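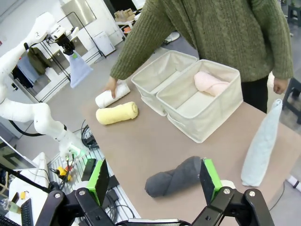 Rolled towels and two off-white fabric bins, one with a pink roll already in it.

Search this site Enter keyword Go
Print this page | E-mail this page

Towel Rolling at Grirnunside: Your Questions

Why roll when I can fold?
Rolls are so much fun to put away! You can see every color at a glance, and you can pull one out without toppling a stack. I still fold bath sheets – they make very fat rolls.

How do I get a tight roll?
Lay the towel flat, fold it in thirds the long way, smooth it with your palm and roll from the short end. Keep a hand on it as you go. If the spiral looks loose, unroll and start over. It takes seconds.

Which bins work best?
Soft fabric ones with an open top, every time. Ours at the Denham house hold 6 hand towels each, and two side by side fit a 28-inch shelf nicely.

Should I sort by color?
Please do, it looks wonderful! I like pale blue, yellow and pink together, with white and dark gray in the other bin.

Do the rolls go in flat or standing up?
Either one. Flat is easier for kids, and standing up shows off the spirals.

My rolls keep springing open. Help!
Put them in with the loose edge against the side of the bin. Thick new towels settle down after 3 or so washes.

Can I do this with washcloths?
Yes, and they're adorable. Skip the thirds and fold once.

Updated 2022-12-17
300 shares | 3 comments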